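Notebook, Kunwood room, February
Laundry task, upper door phase. Drovine policy, whole-body version.

Start 10.40. Same start pose as the last block. Karpenko controller for legs and waist, Drovine policy for the arm and gripper. The two are trained apart and only share the wrist target and a pelvis height command.

Question for this block: does adding the contact term to the wrist target reduce door-phase failures, or does it only move them later in the episode? The old runs look good up to first contact and then the legs start correcting for a push they were not told about. In the logs it shows as a slow forward lean, then a step, then the gripper loses its place on the door. I want the contact estimate passed down to the leg controller so that it can brace before the lean builds up.

Settings:
Contact term on, gain 10.
Wrist target filter 200 ms.
Step trigger unchanged from January.
Episode limit 900 control ticks.
Upper machine only. Lower door stays shut for all runs in this block.

Kept the stance free, so the policy can choose which foot leads. Fixing it would make the force plots easier to compare, but the January data has both and I do not want to retrain for a tidier figure.
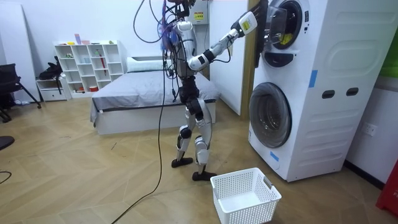

Door contact, upper machine. Gripper against the opened door, staggered stance.

Note on labelling. "Door contact" in the sheet covers any tick where the gripper is touching the door, whether it is pushing or resting. The contact term treats those the same, and I now think that is wrong. A resting contact needs very little bracing. With gain 10 the legs answer it as if it were a push, and the pelvis shifts back by more than the arm can make up without changing elbow height. Split the label in two before the next training run. The wrist current should be enough to separate them, no need to go back through the video by hand.

Checkpoint at 700 was used throughout. The 900 checkpoint has lower loss but swings the elbow wide when the hand is near head height. Same behaviour in Dumari (the simulator build, not the old replay tool), so it is in the policy and has nothing to do with the cables or the floor.

Second thing to check was arm height near the drum. The opening and the black section under it are close together, and the target is placed from the rim of the opening. If the rim is partly hidden by the arm, the estimate drops. A low target still scores as "at machine" in the current metric, so the success figure hides it.
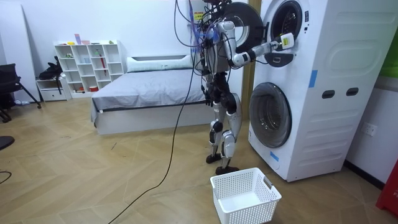
Arm out level, gripper just below the upper drum opening. Knees slightly bent.

Scored this pose as "at machine, low". New category, added to the sheet in column F. Old runs need rescoring with it before anyone quotes the January success rate again. Expect it to go down.

Reading so far: the contact term helps with the step failure and does nothing for height error. They should be reported apart. Height error is a perception fault and I would look at the rim fit first. Holding the last good rim estimate whenever the arm covers it would be the cheap fix. 200 ticks of hold is probably too long if the feet are moving; try half that and compare.

To do:
Split contact label (push / rest).
Rescore January with column F.
Gain sweep below 10, same checkpoint.
Rim hold test in Dumari first, then on the robot.
Ask Karpenko side whether pelvis height command can be rate limited at their end. Ours is filtered twice at the moment and the lag shows.

Stopped 15.20. Logs copied to the Kunwood share, raw video not yet.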